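Vindbridge Community Market - Gallery: The Grape Season

The Vindbridge Community Market has offered fresh table grapes since its first season. This page is intended for members, visiting schools and anyone who shops at the Tesmont hall.

Fruit is supplied by two growers, Leite and Grellari, and is received at the side entrance from 6 a.m. on trading days. Each delivery is weighed, checked and recorded before it reaches the counters. Dark grapes are sold by the bunch, and customers may ask for a bunch to be divided at the scale.

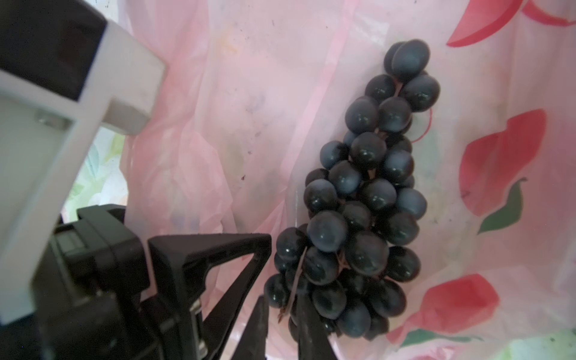

Grapes sold at the counters leave the hall unwashed. The pale bloom on the skin of a dark grape is natural and helps the berry keep its moisture, so the market asks its stallholders to handle bunches by the stalk wherever possible. Customers are advised to rinse the fruit shortly before serving and to remove any split berries on arriving home.

Thin plastic bags remain in use at the fruit counters for the present. Members who prefer to bring their own containers are welcome to do so, and the scales will be reset for them on request. A bunch that is to be kept for several days should be moved to a ventilated container and placed in the refrigerator - a closed bag holds moisture against the stems.

Jeferson Andrade, who oversees the fruit counters, reports that roughly 60 crates passed through the hall during the busiest week of last season. Of these, 11 were set aside for juice. The remainder were sold as whole bunches or in mixed trays of 12 portions, which are prepared to order for offices and schools.

Orders for mixed trays should be placed at the market office two days in advance. Trays are collected from the side entrance and must be signed for. The next revision of the produce pages is planned for November.

Text: Valdir Furtado, Market Office
Page updated Monday, June 28, 2021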